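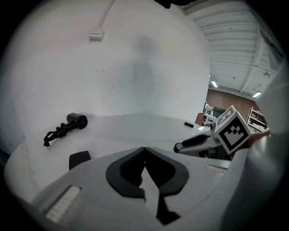
Caring for Concert Programs, Sheet Music and Records at Home

Most homes with a music lover in them have a shelf or closet where old programs, scores and LPs have piled up. With a few cheap supplies and one free afternoon you can get them into decent shape. These tips cover the usual paper and vinyl, plus wooden instruments that are not being played at the moment.

Where to keep things

Pick an interior closet on a main floor. Attics get too hot and basements get damp, and both swing a lot between seasons. Keep boxes off the floor and away from outside walls, pipes and heating vents. If you can only use a basement, put the boxes on a shelf and run a dehumidifier from July until the weather cools.

Programs and ticket stubs

Take out staples only if they are rusting. Slide a thin piece of stiff plastic under the staple legs, lift them with a dull butter knife, then pull from the front. Rubber bands and paper clips should always go. Bands dry out and stick to the paper, and clips leave a dent that never comes out.

Store programs flat or upright in acid-free folders. Upright is fine if the box is full enough that nothing slumps. If it isn't, fill the gap with crumpled acid-free tissue. Write the date and hall on the folder in pencil before you put the program in, so the pressure doesn't mark the cover.

Stubs printed on thermal paper will fade whatever you do. Scan or photograph them first, then keep them in the dark. Don't laminate them. The heat can turn the whole stub black.

Sheet music

Old scores tear at the spine and the lower right corner, where pages get turned. Ordinary clear tape yellows and leaves a brown stain. Use document repair tape, which comes on a narrow roll and can be cut with scissors. Put it on the side with less printing and rub it down with the back of a spoon.

For loose dirt, use a soft brush and work from the center out to the edges. A white vinyl eraser takes off gray finger marks, but test it on a blank margin. Leave pencil markings alone until you are sure you don't want them — a teacher's fingerings are hard to get back.

If a score smells musty, stand it open in a dry room for 12 hours, then close it in a lidded bin with an open dish of baking soda for a week. The dish should not touch the paper. Repeat if needed.

Records

Stand LPs straight up, never leaning and never in a flat stack. A full shelf of 33 rpm records is heavy, so check that it is rated for the load. Replace paper inner sleeves with poly-lined ones and turn the opening of the inner sleeve toward the top of the jacket to keep dust out.

Brush each side before and after playing. For greasy fingerprints, use distilled water and a record-cleaning fluid on a microfiber cloth, following the grooves. Keep the label dry. Do not use alcohol on old 78s, as it can dissolve the shellac.

Instruments in their cases

Wipe rosin dust off a violin or viola with a dry cotton cloth before closing the case. Leave the strings close to pitch. Loosening them all at once can let the soundpost fall. Loosen the bow hair, though, every time. Open the case once a month and check for moths, which eat bow hair and like the dark — a bow with several broken hairs on one side is the usual sign.

More in Music at Home
Quieting a Squeaky Piano Bench
How to Hang a Framed Poster on Plaster
Cleaning Brass Music Stands
Storing Speaker Cable Without Kinks

Last updated: 2026-05-24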